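Home | Notebook | Hardware | Data | Contact

November 6, 2019 — Tidau, two-hand box task

We continued with the orange box today. The method is the same as last week: one operator, two hand-held grippers, marker cube on each, and the plant and the green box stay on the table as distractors. Before recording I checked that both cubes are found by the tracker from the wrist views.

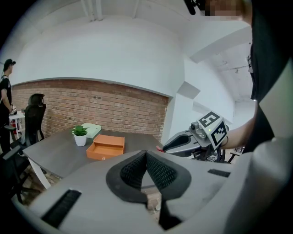 Wrist view at the desk, other gripper with its cube on the right.

After filtering we keep 1178 episodes from 1658. Most of the rejected ones have a lost cube pose, usually when the hands come close together. In 177 cases both cubes were lost, and I do not want to interpolate these.
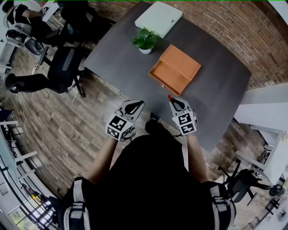 Head view, small red object in the right gripper, near the front edge of the box.

The head view helps more than I expected — with it the pose gap is shorter, roughly 100 ms. I will train the Hemier policy once with it and once without it, same seed. Still to do: repeat the hand-eye calibration and write the offset here.

Filed under: Manipulation, Tidau, Data collection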